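ok so I finally finished the big walk and I have things to say. a thread, probably too long, go get a snack

the goal was 100 laps of our apartment hallway, in one day, no treadmill. my sister bet me a jar of the good pickles that I'd quit by lunch. I've wanted those pickles since June
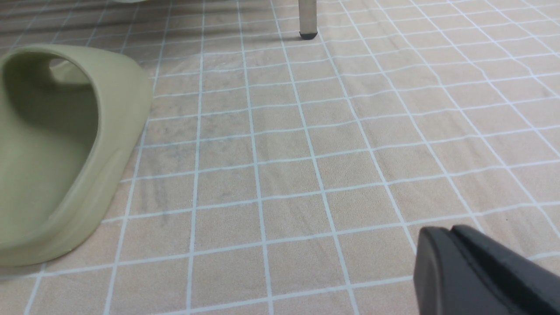
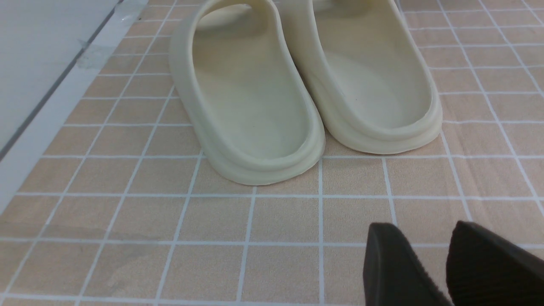 slides, olive and cream

first thing: the first 20 laps are SO boring. I had a podcast on about the history of canned fish and I could not tell you one fact from it. you spend the whole time doing the math on how many are left

second thing: keeping count is the hard part. I started with tally marks on an envelope, lost the pen, switched to moving dried beans from one bowl to another, and then I ate lunch and couldn't remember if the last bean was before or after the soup. I gave myself the lower number because I'm a person of honor (and my sister was watching)

somebody asked how long the hallway is. I measured it with a sewing tape, end over end, on my knees. 1365 centimeters if you count the little bend by the coat closet, and I absolutely count the bend

I logged it all in Mundis, the step app. Mundis is great outdoors. indoors it thinks turning around is the end of your walk, so every single lap I got a little trumpet noise and "nice stroll!" I turned the sound off at lap nine. I should've done it at lap two

my neighbor Chiharu Koyama heard me through the wall and texted "are you moving furniture or is it a feeling." I told her it was a feeling. then I explained the pickles and she got really into it - by mid afternoon she was knocking once for every ten laps, and I can't tell you how much that helped

laps 60 to 75 were bad. my hip started doing a clicky thing and I got weirdly mad at a light switch. I sat down for twenty minutes with crackers and a glass of Vusov (the lemon one, don't let anybody sell you the pear) and felt like a new woman

what worked for me, if you want to try it: change the music every ten laps, switch which shoulder you turn over so you don't get dizzy, and don't look at your messages while walking. I hit the door frame. twice

also stretch your calves BEFORE. I did it after, holding on to the kitchen counter and making a noise like a gate

final stats: 100 laps, almost 3000 steps according to Mundis, which can't be right and I've written to them. their form has a 200 character limit, so what they got was short and pretty heated

the pickles are the Erkent ones with the whole garlic. my sister handed them over without a word and then asked if she could have one. she could have one

next up I want to do the stairwell, five floors, if Chiharu will come with me. she says she'll do it for half the jar. we're negotiating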